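Every June I get told, by a magazine or a podcast or the nice woman on the Mora storage website, that a tidy house is one good weekend away. The Mora method goes like this: one box per room, everything without a home goes in, and you sort the lot in 33 minutes with a timer running. I have now tried it, and I have some doubts.

My first doubt is the box. Mora would like you to buy theirs, in a colour called oat. I used an ordinary cardboard one left over from a Pallex delivery, and I can't see what the oat one would have done better. Maybe it doesn't fray.

My second doubt is what ends up inside. The theory says you'll find treasures and donations. What I had was the stuff every spare room grows by itself. 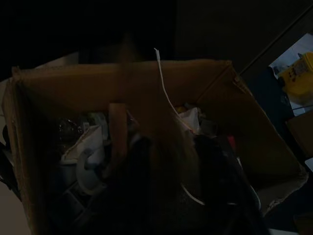 The spare room box. White cable, crumpled white something, clear plastic, and the light in there as gloomy as ever.

Take the cable. I own plenty of white cables and I'm fairly sure half of them belong to things I threw out years ago. The method says to ask whether it's been used in the past year. How would I know? They all look the same. I kept it, and I'd bet money the Mora people have a drawer of them too.

The clear plastic and the crumpled bit were easy, straight to recycling and rubbish. But I didn't need a method for that. I needed to walk to the bin, a trip I'd been putting off since before Christmas.

Then there's the timer. Mine went off when I was halfway down and reading the instructions for a Wernier fan heater I'm not certain we still have. I reset it. Then I stopped resetting it and had a cup of tea.

A reader told me last time that I'm too hard on these systems and should try the Abbasi one, where you label everything by colour. Happy to be proved wrong, but the starter kit is 554 dollars and the labels are extra. For that I could pay someone to take the box away.

It's back in the spare room for now, flaps open. The heater instructions are in the kitchen drawer.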